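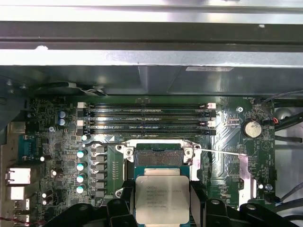 How do you soften cracked heels without spending a fortune at the salon?

Soak them for a short while, file them gently while they're clean and dry, then put a thick cream on at bedtime and cover it with cotton socks. Do the cream part every night and the filing part once a week, and give it a month before you judge it.

I'm on my feet all day and I live in sandals from May on, so my heels take a beating. I used to pay $44 a visit to have somebody else deal with them, and they looked great for maybe a week! So I worked out my own routine at home, and it's what I've stuck with ever since.

What you need

A basin big enough for both feet
Mild liquid soap (whatever you shower with is fine)
A foot file with a coarse side and a fine side. Mine is the Gerton paddle, the one with the long handle
A thick foot cream with urea in it. I use the Dradeo one in the tub
Petroleum jelly
Cotton socks you don't care about
A towel

Step 1: Soak

Fill the basin with warm water, comfortable enough that you'd happily put a baby's bath toy in there with the baby. Add a squirt of soap and sit for 8 minutes. I set the timer on the stove. I used to soak for the length of a whole TV show and my skin came out white and puffy and felt tighter than before, so now I keep it short.

Skip the bath salts if you have any open cracks. Ask me how I know. Ouch.

Step 2: Dry off and wait

Pat your feet with the towel and get in between the toes. Then let them air out while you make a cup of tea or something. I know a lot of people file wet, and I did too for years, but on wet skin I can never tell how much I'm taking off. Dry, you see the powder come away and you know when to quit.

Step 3: File

Start with the coarse side, light pressure, and go in one direction only. No sawing back and forth! Work from the outside edge of the heel toward the middle, then do the ball of the foot if it needs it. After a few passes, flip to the fine side and smooth over the same spots.

Stop while there's still a little roughness left. You'll be back next week, and heels that get scraped down too far just feel sore and toughen right back up. Please don't use one of those razor things, either. If a crack is deep, bleeding or hot to the touch, leave it alone and have a doctor look at it. Same goes if you have diabetes or numb feet: talk to your doctor or a podiatrist before you do any of this yourself.

Step 4: Cream, then jelly

Rinse off the dust, pat dry again, and rub in a good scoop of cream. I do the heels first and use what's left on my hands for the tops and sides. Keep it out from between your toes, where it only gets soggy.

Give it a couple of minutes to sink in, then put a thin layer of petroleum jelly on the heels only. Socks on, and go straight to bed (it's slippery, so don't go wandering down the stairs for a snack).

Step 5: Keep it going

On the other six nights it's just cream, jelly, socks. I keep the tub on the nightstand or I'd forget. In the morning I wipe my heels with a damp washcloth, especially before sandals, or every bit of grit on the sidewalk comes home with me.

A few extras

Wash the file with soap and hot water after each use and stand it up to dry. Replace it when it stops grabbing.

If your heels sting when the cream goes on, you probably filed too much. Use plain jelly for a few nights and then go back to the cream.

Van Wyk makes gel heel sleeves that I wear around the house in winter in place of the socks. They're a bit sweaty, but they stay put better than any sock I own. Hand wash them and let them dry flat.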